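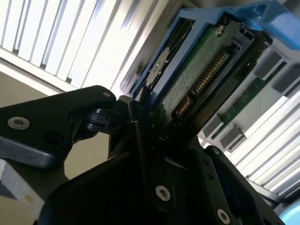 **April, 14:20 – drive carriers, Balleck shelf**

Continuing with the blue carriers. Jamshid Mazandarani wants the whole Balleck shelf on one carrier type before the Killura data is copied across, so the old trays are being retired as each drive comes out.

Fitting, as done today:

1. Drive into the carrier, circuit board side down on the bench mat. Handle by the edges. Keep fingers off the solder points and the connector.
2. Check the connector end sits square. If it is skewed the drive will go most of the way into the bay and then stop, and it is easy to take that for a stiff latch.
3. Side screws finger-tight, then a quarter turn. The carrier is plastic on this batch and the threads strip.
4. Label on the front of the carrier, serial copied to the sheet.

Batch is 24 carriers from Ranjbar. 2 rejected: one with a bowed side rail, one with flash left on the inside lip that held the drive off its seat. Trimming the second with a scalpel worked but left a burr, so it went in the reject box as well. Jamshid to ask for replacements.

Seating test in bay 2: drive in, spin up, read the first 500 GB, spin down, out again. Clean on every drive so far. One 2,000 GB unit took three attempts to be recognised. Swapped it to another bay and it came up first time, so I suspect the backplane socket – dust, or a tired contact. Blew it out and left it marked with tape. Not to be used until it has been looked at properly.

The Drastetti trays are 1 mm or so deeper and do not interchange, whatever the shelf label says. Label removed.

To do:

- backplane socket, bay 2, under the magnifier
- find the short driver, the long one fouls the shelf above
- serial sheet: rows out of order after the swap, fix before copying starts
- antistatic bags, nearly out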